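The fault first showed on a Sunday, at run 293 of a planned 592. Eftychia Stamatopoulos was watching the two arms at Jumevcombe pass a small red piece between them when the left one stopped.

"It didn't drop anything," she says. "It just froze, and the other arm kept pulling."

She hit the stop. The log showed the left wrist had gone silent for 300 milliseconds, long enough for the controller to give up on one arm but not the other.

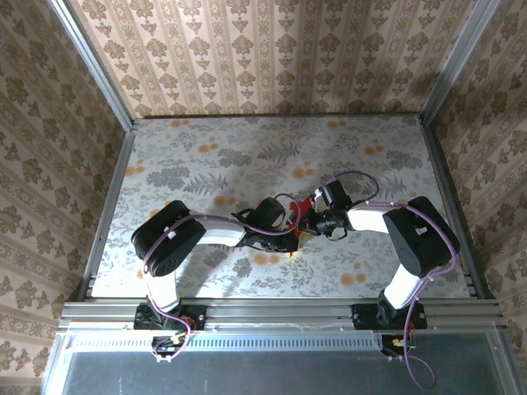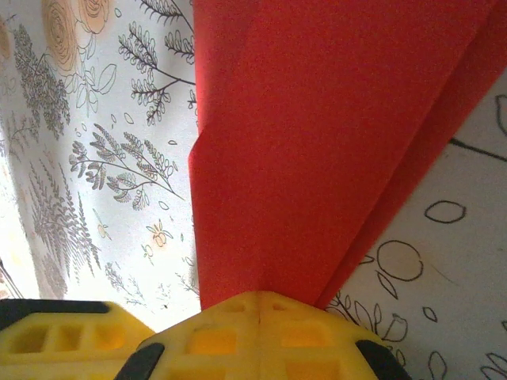 Handover work on the patterned cloth: both arms, then the red material close up at a yellow finger.

Bình Phan, who wires the cells, blamed a cable. He found a worn spot where it bent over a joint on the left arm. "You could only feel it with a fingernail," he says. "Straight, it tested fine. Bent, it dropped out."

The cable was replaced, but Stamatopoulos was more bothered by the second arm. Both now halt if either goes quiet, and Phan has pulled the plug on them 17 times to check.

"They stopped every time," he says. "I still keep my hand near the button."

Runs began again from number one.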